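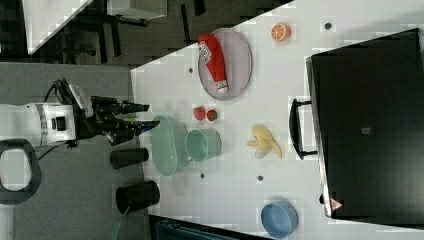 Attachment 1: tabletop with the fruit, ketchup and tableware out. Holes are the small dark circles.

Tivholm Furniture Support
Ticket 3347
Subject: Spills going through holes in white Kosby tabletop, need plugs or covers
Status: Closed
Opened: 9th March
Opened by: Yanti Jugah
Assigned to: Munther Chamoun
Product: Kosby table, white top
Priority: Normal

Original request

We have a white Kosby table that gets used for food. The top has small round holes in it. Anything wet that gets spilled near one of them runs in, and then it drips on the carpet underneath. So far it has been orange juice, rinse water from fruit, and at least one time ketchup that had been thinned out by somebody wiping it with a wet cloth.

The carpet is gray and does not show much, but you can feel the sticky spots when you walk there. I would like to know if there are covers or plugs made for this top. We don't use the holes for anything.

I attached a photo so you can see where they are compared to where the plate and the fruit go. The two that give us the most trouble are the one next to the plate and the one past the orange half.

Things tried already:
Clear tape over the holes. Lifts when wiped, and crumbs stick to the edges.
A folded paper towel pushed in from the top. Soaks through.
Moving the food to the other end of the table. There is a hole there too.

Yanti Jugah

Comment, Munther Chamoun (Tivholm support)

Thank you for the photo. I can see the holes. Plugs can be ordered for that top, but they come in more than one size and I need a few things before I send any.

1. The width of a hole, straight across, in millimeters. Please measure at the top surface.
2. Does the hole go straight through at one width, or does it get narrower partway down?
3. Is the material inside the hole smooth and hard, or does it feel rough or swollen?

Number 3 is the important one. If liquid has been getting in for a while, the inside may need to dry and be sealed first. A plug put in over a damp edge will hold the moisture.

For now please keep the tape off so the holes can air out.

Comment, Yanti Jugah

Width: I got 55. Used a tape measure.
Straight or narrower: looks straight.
Inside: rough in the one by the plate. The others feel OK to me but I only used a fingertip.

Comment, Munther Chamoun

Thanks. 55 would be the large plug. I will send a pack. On the rough one, please leave it open until it is dry to the touch all the way down, then send me a note and we can talk about sealing.

Status changed: Open to Waiting on parts

Comment, Yanti Jugah

Plugs came. They are much too big. They sit on top of the hole like a lid and slide off. I think I measured wrong. Kam-wah is going to measure again with a caliper.

Comment, Kam-wah Chiang

Measured all of them with a caliper. 34 mm at the top surface, same for every hole. Yanti's number was the end of the tape hook to the wrong mark. The holes are straight through, no step.

The rough one is rough for about the top third. Below that it is smooth. I pushed a dry cotton swab around in it and it came out clean and dry. It has been open since the tape was pulled.

Question from me: do the plugs sit flush or do they have a lip? We slide plates and bowls around on this table and a lip is going to catch.

Comment, Munther Chamoun

34 is the small size. That makes more sense for that top and I should have asked about it when I saw the photo, where the holes are small next to the plate. My mistake as much as the tape's.

The small plug comes in two styles:

Style A: soft, pushes in, with a thin lip that lies on the tabletop. Keeps water out on its own.
Style B: hard, sits flush. Needs a bead of clear sealant around the side to keep water out. Once the sealant sets it is hard to take out again.

If you never plan to use the holes, B is the better choice for a table where things get moved around. If you think you might want them open again, go with A. I can send both and you can decide with them in hand. No charge for the first pack. You can keep the large ones or throw them out, I don't need them back.

Comment, Yanti Jugah

Please send both.

Status changed: Waiting on parts to Waiting on customer

Comment, Kam-wah Chiang

Both styles are here. Results with Style A:

Pushed one in by the plate. Good tight fit. Poured a small cup of water right on top of it and waited ten minutes. Nothing on the underside.

Slid the oval plate across it. The rim on the bottom of the plate bumps on the lip but goes over. The blue bowl is worse. It has a smaller foot, and if you set it down half on the plug it rocks. With soup in it I would not want that.

Wiping: crumbs collect along the lip. You have to go around it with the corner of the cloth.

Have not put in Style B yet. Munther, what sealant, and do we need to treat the rough hole first?

Comment, Munther Chamoun

Any clear kitchen and bath silicone is fine. For the rough hole:

Sand the inside lightly by hand. Just knock down the raised bits. Anything around 120 grit is OK. Don't use 2000 or something that fine, it will only polish it.
Wipe out the dust with a dry cloth.
Brush on one thin coat of clear wood sealer. Let it dry overnight.
Check that the plug still goes in. If the sealer went on thick it may be tight.
Run the silicone bead on the side of the plug, not in the hole. Push the plug down level with the top. Wipe off the extra with a damp finger right away.
Keep the table dry for 24 hours.

The holes that are still smooth can skip the sanding, but I would put the sealer on all of them as long as you have it open.

One more thing. Put tape on the underside across each hole before you push the plug in. The Style B plug can go too deep if you press hard, and the tape gives you something to feel for.

Comment, Birdie Mahmoud

Jumping in because I am the one who cuts up the fruit. Can we pick a time when the table can be out of use for the whole day and night? Last time something got fixed on it I came in and set a tray down on wet glue.

Also the Omuretti cutting board is too short to catch the juice from an orange. Even with the holes closed it is going to run to the edge of the table. I would like a bigger one with a groove.

Comment, Yanti Jugah

Agreed on both. Food moves to the side counter while this gets done. The cutting board is not a Tivholm item so I will order it separately and keep it out of this ticket.

Comment, Kam-wah Chiang

Style B is in. Notes:

Sanded the rough hole by hand. Took longer than I thought because you can only get one finger in there.
Sealer on all holes, one coat, left overnight.
Plugs were snug but went in. The one below the basket spot went too deep the first time even with the tape. Pushed it back up from underneath with the handle of a screwdriver and did it over.
Silicone wiped off clean. There was a thin smear left by the fruit end of the table that came off the next morning with a plastic scraper.

The white of the plug is slightly warmer than the white of the top. You notice it if you look for it. With a plate or a basket on the table you don't.

Comment, Munther Chamoun

Sounds right. The color difference is normal for that plug. When the 24 hours are up please repeat the water test on each one and check the underside with a dry tissue. Wet tissue, tell me which hole.

Comment, Kam-wah Chiang

Water test done after a bit more than 24 hours.

By the plate (the one that was rough): dry
Past where the orange was: dry
Below the basket spot: damp tissue on one side
Below the banana spot: dry

The damp one is the one I had to do twice. I think the silicone got dragged off one side when I pushed it back up.

Comment, Munther Chamoun

Yes, most likely. You don't have to take it out. Dry it well, run a thin bead around the edge from the underside, and press it in with your finger. Another 24 hours, then test again.

Comment, Kam-wah Chiang

Done from below. Tested again. Dry.

Comment, Yanti Jugah

Carpet update, for the record. Trevor Simard from Mandagi came out and did the area beside and under the table. The juice came up with warm water and a little carpet shampoo. The ketchup spot took two passes. He said to blot and not rub if it happens again, and to use cold water first on anything red, including strawberries. He is coming by again to check that nothing wicked back up as it dried.

Birdie has been using the table normally since then with the new board. No drips that we have found. Bowls sit level.

Two leftover questions:
Can we clean over the plugs with the same spray we use on the rest of the top?
How long does the silicone last?

Comment, Munther Chamoun

Spray is fine if it is a mild one. Skip anything with bleach in it and don't scrub the joint with an abrasive pad. Wipe up ketchup before it dries, it will tint silicone if it sits.

Silicone should last for years. If you see the line around a plug turn gray or start to lift, scrape it out and run a new bead. Repeating the water test each January would be enough.

I have added the 34 mm size to your product record so the next person does not send you the large ones. OK to close?

Comment, Yanti Jugah

OK to close. Trevor checked the carpet and it is fine. The Style A plugs are in the drawer with the spare silicone.

Status changed: Waiting on customer to Closed
Resolution: Small flush plugs (Style B) installed with sealant, one resealed from underside. Wrong size shipped first due to measurement error. No charge.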